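Pledar Wool Wash, 1520 ml refill

I've been making the Pledar wash in one form or another since I got fed up with my sweaters coming out of the machine two sizes smaller and smelling like a fake meadow. It's a no-rinse soap for wool, silk, down and anything else you're scared to put in with the towels. No dye, no softener, and the scent is a tiny bit of cedar that's gone by the time the sweater is dry (I know some of you want it stronger, and the answer is still no!).

The refill is the same liquid as the small bottle, just a lot more of it. One capful does a sink of cool water. Drop the sweater in, push it under, and leave it alone for 10 minutes. Please don't rub – that's how you get felt. Then lift it out with both hands under it, roll it in a towel, and lay it flat somewhere the cat can't reach.
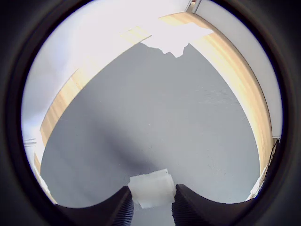 Really greasy wool is a different story. If you've got a fisherman's sweater or a raw fleece, use 3 capfuls and water as warm as your hands can stand, and let the water out before it cools or the grease settles right back in. Lies Koster wrote to me in October about an old Sawatzky blanket that took two soaks and a whole afternoon, and she says it's back on the couch now.

A few things people ask. Yes, it works in a front loader on the wool cycle, but use half a capful or you'll have suds for days. Yes, you can use it on down jackets. No, I wouldn't try it on leather trim.

The cap from the old Clustis bottle still fits, so hang on to it. The pouch comes without one.

Item number 1032. Ships from our Jokton shop, usually the next working day. If yours shows up leaking, write to Maarten Van Dijk at the order desk and he'll send another one out.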